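Praktikum Robotik II, Begleittext zu Versuch 4: Greifervergleich am Tischaufbau

Stand: Juli 2024
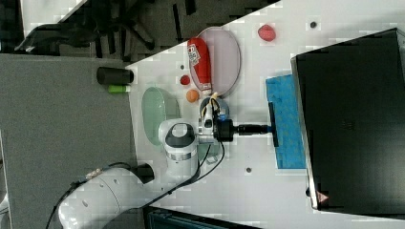
Ziel des Versuchs ist es, zwei Greifer unter möglichst gleichen Bedingungen zu vergleichen. Das klingt nach einem Nachmittag. Die Gruppen vom Mai haben drei gebraucht, davon einen für das Wort »gleich«.

1. Die Kandidaten

Der Durkmont ist ein Parallelgreifer mit starren Fingern. Er kostet uns 1.149 Euro pro Stück und verzeiht nichts. Der Spanos hat nachgiebige Fingerkuppen, kostet 800 Euro und verzeiht alles, auch Fehler in Ihrem Programm, die Sie lieber bemerkt hätten. Die Steuerung (Drokham) bleibt in beiden Durchgängen dieselbe, ebenso die Geschwindigkeit.

2. Warum Schwämme schwierig sind

Ein starrer Körper hat die angenehme Eigenschaft, beim Zugreifen seine Form zu behalten. Ein Schwamm gibt nach, und zwar genau so lange, bis der Kraftregler meint, noch nichts berührt zu haben. Viele Gruppen erhöhen daraufhin die Schließkraft. Der Schwamm lässt sich auch das gefallen. Messen Sie stattdessen die Fingerweite beim ersten Kontakt und legen Sie von dort aus einen festen Schließweg fest.

Bei Bällen liegt der Fall umgekehrt: Der Kontakt ist eindeutig, aber wer nicht mittig ansetzt, spielt Billard. Liegende Flaschen greift man quer zur Längsachse. Wer sie an der Kappe fasst, lernt etwas über Drehmomente, was im Protokoll durchaus Punkte bringen kann.

3. Durchführung

Kalibrieren Sie den Werkzeugmittelpunkt nach jedem Greiferwechsel neu. Ja, auch wenn der Flansch derselbe ist. Die beiden Greifer sind verschieden lang, und der Tisch ist härter als beide.

Fahren Sie jede Position zuerst im Tippbetrieb an und achten Sie auf die Kabelschlaufe am Arm. Sie braucht Spiel, wenn das Handgelenk dreht.

Ausgewertet werden je Greifer 216 Versuche. Als Erfolg gilt ein Griff, bei dem das Objekt angehoben, gehalten und am Ziel abgelegt wird. »Fast« ist keine Kategorie. Frau Hung (Lok-yiu Hung, Betreuung der Gruppen A und B) hat dafür im Auswertebogen eigens keine Spalte vorgesehen.

4. Zur Auswertung

Eine Gruppe meldete im Mai für den Durkmont 163 Erfolge und folgerte daraus, er sei »der bessere Greifer«. Besser wofür? Geben Sie die Erfolgsquote nach Objekten getrennt an und nennen Sie die häufigste Fehlerart. Ein Mittelwert über Ball und Schwamm beschreibt ein Objekt, das noch niemand gegriffen hat.

Fragen zur Steuerung bitte an Ettore Marino. Abgabe als PDF über Sosotby, Rohdaten als CSV dazu, Dezimaltrennzeichen bitte innerhalb einer Datei nur eines.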